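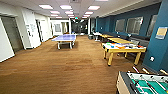

Ping pong ladder, rules for the rec room, please read before signing up

garba_net
ok so second try at this. Last season fell apart by February bc people sat on challenges for weeks. New rules, draft:

- You can challenge up to two spots above you
- Match gets played inside 10 days or the lower player moves up
- Best of five, games to 11, win by two
- Reply to a challenge within 72 hours, even if its just "busy, next week"
- Scores posted in this thread by both players

Sign up below. Starting order is last season's final order, new folks at the bottom.

surno_lefty
In. Same spot as before I guess. Two spots is too few though. Took me all winter to climb from the bottom last time and then it was over.

Femi Haruna
In. Disagree with lefty, two is fine. If you let people jump five spots the top guys get challenged every single night and quit. Saw that happen at my old building.

surno_lefty
then cap how many challenges a person has to take. One open at a time. Problem solved

Femi Haruna
Then the line to play number one is a month long.

surno_lefty
so? its a ladder. theres supposed to be a line

garba_net
Going with two for now, can change it midseason if it drags. One open challenge at a time is a good idea tho, adding that.

Ebuka Sani
New here, third floor. Played in high school, not since. Is bottom of the ladder ok for someone who can't really serve anymore? Also what paddle do I need, the loaner ones feel dead.

pravel72
welcome. bottom of the ladder is mostly people who can't serve so youll fit in

Paddle: anything with real rubber on it. Don't spend a lot. Get a pre-made one, all-around type, wipe it with a damp cloth after you play. That last part matters more than the price.

Femi Haruna
Would say the opposite, sorry. Pre-mades are ok for a month, then you want a different rubber and you're buying the whole thing over. Get a cheap blade and two sheets, glue them up yourself. Takes an evening.

pravel72
hes been away from it since high school Femi he does not need to be gluing things

Femi Haruna
I glued mine when I was 12.

garba_net
Guys. Paddle thread is pinned. 764 posts in it already, go fight there.

Ebuka Sani
lol ok. Pre-made for now. Put me down.

midnight_chop
Is the 5 pm to 7 pm slot still first come? Got there at 6:30 twice this month and there were people with board games spread out and the kids running around. Not complaining exactly but hard to play a match with a 6 yr old behind you

hallie_b
One of those kids is mine, hi. The room is for everybody? We do games there after dinner because our kitchen table seats three. I don't mind moving to the other end when there's a match but somebody has to SAY there's a match.

midnight_chop
fair. there's no way to say it though, thats my point. A sheet on the door or something

hallie_b
A sheet on the door would be great. I'd look at it. We're usually done by 7:30 anyway, homework.
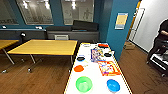 Do kids count for the ladder?
Anyone 13 and up can sign up, same rules as adults. Under 13 there's a kids bracket if four or more want in, post names here and garba_net will set it up.

surno_lefty
who decided 13? Hallies older one would beat half of us

hallie_b
She's 11 and yes she would.

garba_net
It was 13 last season. I'm not married to it. If a kid can play to 11 without a meltdown I'm fine, same goes for the adults, looking at you lefty

surno_lefty
one time

Femi Haruna
I'd keep 13. Some people won't play hard against a kid and then the result means nothing. Let her play the bracket, and if she cleans up move her over.

hallie_b
There is no bracket yet, that's the thing. Just her and my 6 year old.

pravel72
put her in. i'll play her first, no mercy

garba_net
OK she's in, spot right above Ebuka. Anybody who has a problem with it can challenge her.

midnight_chop
Back to balls for a sec. We were out of decent ones by mid season. Can we do a pool, couple bucks each? The cheap ones from the corner place crack in a night. I can get a box of three stars, will post the price

Ebuka Sani
In for the balls.

surno_lefty
in, but not the orange ones, cant see them

Femi Haruna
Orange is easier to see?

surno_lefty
not for me

garba_net
White. Done. Door sheet goes up tonight, columns for time and names, write small. First challenges open as soon as I post the order, give me till 9 pm. Lefty you can't challenge anyone before that, I already saw your message.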